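**Ciltstead, 05/09/2020**

**Masri issues bedroom textile guide covering slatted mats, mixed bedding and loose garments**

Masri, the household textiles firm based in Ciltstead, has published the second edition of its guide to the care and tidying of small bedrooms. The new edition deals with beds that are used for sleeping at night and for sorting clothes during the day. It replaces the edition issued in May and is available without charge.

The guide treats the bed as a working surface. Under this method all loose garments are brought to the bed, separated from the bedding, folded and removed before the bedding itself is arranged. The bedding stays in place until the last garment has gone.

Masri received 616 replies to a survey of its customers on how they use the bedroom. Of these, 422 stated that clothes are sorted on the bed at least once a week. A further 133 stated that they sort clothes on the floor. The remainder use a table or another room.

The section on mixed loads has been rewritten. It covers the usual case in which a patterned quilt or pillow, a woven mat and several plain garments are on the bed together. 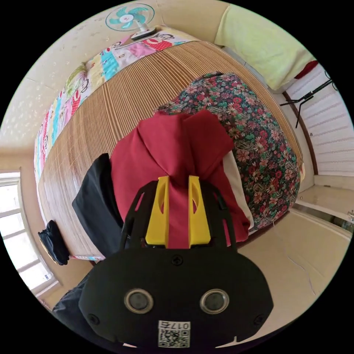
Plain garments are lifted first. A single plain colour is easy to pick out against a small floral or paisley print, while a printed garment can be missed in the folds of a printed quilt. Dark cloths are lifted next and kept apart from red ones until both have been checked for colour transfer. Thick floral pieces stay on the bed until the end, as they take the most room and are the slowest to fold neatly.

Garments with a hood or a gathered neck are to be opened out fully before folding. If they are folded while bunched, the thickness at one end will cause the stack to lean.

"Most of the questions we receive concern the order of work," said Bujar Ionescu, technical editor of the guide. "People fold the quilt first and then have nowhere to put the shirts. We have set out the order in full and kept the wording short."

The section on woven mats applies to mats made from thin parallel strips, including bamboo. The main points are as follows:

- Brush along the strips, never across them.
- Lift cloths from the mat vertically. Dragging a cloth can catch a strip and raise its edge.
- Do not leave damp cloths on the mat. If a damp patch is found, wipe it and leave the mat uncovered until dry.
- Where a printed sheet or quilt lies beneath the mat, pull it level on all sides before the mat is laid flat again.
- Where a wall fan is fitted near the bed, switch it off while brushing and clean the guard before the bedding is changed.
- Where cloths have been left over the side of the mat, clear that side first so that the lower quilt can be reached.
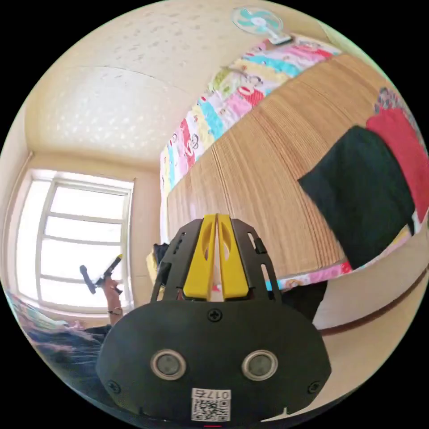

## Changes from the first edition

The folding diagrams have been redrawn at a larger size. The washing table now lists children's printed bedding as a separate entry, with advice to turn cartoon prints inwards before washing. The chapter on wardrobes has been removed and will be issued as a separate leaflet.

## Availability

Printed copies may be collected from the Masri counter in Ciltstead and from the Corkeo shop in Jasudov. Each household may take up to 2 copies. Schools and housing associations may request larger numbers in writing.

Holders of the first edition do not need to return it. The washing temperatures given there remain correct.

## Contact

Bujar Ionescu, Technical Editor, Masri, Ciltstead. Requests for the large-print version should be marked "Bedroom guide, second edition".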